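The $2,445 question

Prosta wants $2,445 for its block-sorting kit, arm not included. The brochure promises setup in up to 9 minutes. I doubt it.

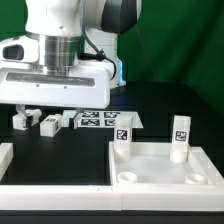

Every block wears a printed marker, and so does the mat. Take those away and what have you bought? My parts come without stickers - so do yours.

Itziar Moya at Nalero tells me the trays are well made. Fine. One block lowered into a tray is still a long way from a shift of 1,000. 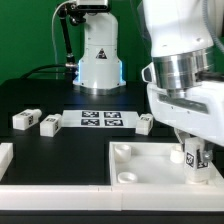 Who should wait

Anyone with real parts. I'd look again in November.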